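Wundudholm, 6/19/26

Brarkora publishes results of memory module handling trials

Brarkora has published the results of a study on how robots can take memory modules out of used desktop computers and put them back in. The work was carried out at the company's Wundudholm workshop and repeated at its site in Olten.

The method, named Villanueva, splits the job into two stages. The arm first sets the module down in a fixture, which squares it up, then picks it up again with a known grip before moving to the computer. Earlier trials went straight from one slot to the next, and small errors in the first grip carried through to the second.

Researchers ran 540 insertions using the new method, of which 442 seated fully at the first attempt. The trials used 32 desktop computers. Most failures came from modules that entered the slot at a slight tilt. A second series, begun in April, looks at those cases.

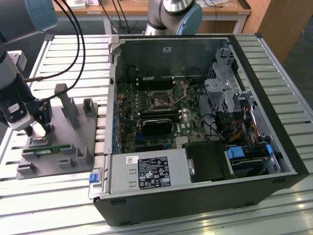
Does the method need a new fixture for every type of computer?
The fixture is matched to the module, so the same one can be used with any desktop that takes that size of memory.

The full report and trial records can be requested from the Brarkora press office in Wundudholm.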